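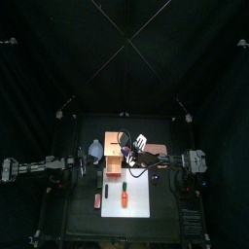

I have gone through more home printers than I care to admit, so when my old inkjet gave up in April I promised myself I would take my time picking the next one. I ended up with the Sturkley label and photo printer, mostly on the word of my neighbor Vibeke Dalsgaard, who runs a little card business from her spare room and has had hers going nearly every day (her cat sleeps on it, so it must run cool enough!).

Setup was easier than I feared. You plug it in, hold the big button until it blinks, and let the software find it. My laptop saw it right away. My tablet needed three tries and a restart, and I did say a few words I won't repeat here.
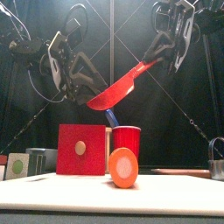 Red knife and red cup.

Print quality is lovely on the heavier paper. I ran over 100 photos through it in the first month, and the skin tones came out warm and natural, though dark blues lean a bit purple. At 300 dpi the small type on address labels is crisp enough that I can read it without my glasses, and I can't say that for the Boersma I had before. The Boersma was quieter, mind you. This one gives a sort of groan when it pulls in a sheet, and if you print late in the evening the whole house will hear about it.

The tray holds 20 sheets of photo paper, and I wish it held more. I am forever getting up to feed it. Plain paper goes in the same slot, so you have to swap back and forth, and the guide on the left side feels flimsy to me.
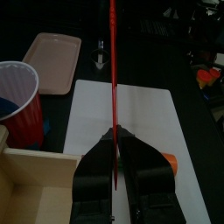

Red stick held over the white sheet.

Ink is where I grumble. The cartridges are small, and the low ink warning starts nagging long before the color fades. I just kept printing and got another 10 full-page photos before I saw any streaks. Jurkeck sells refills that fit, but I haven't been brave enough to try them yet.

Would I buy it again? Yes, I think so, for photos and labels at least. If you mostly print long letters or school reports, get something with a proper paper drawer. Four stars from me, and I'll come back and add a note once I've tried those refills.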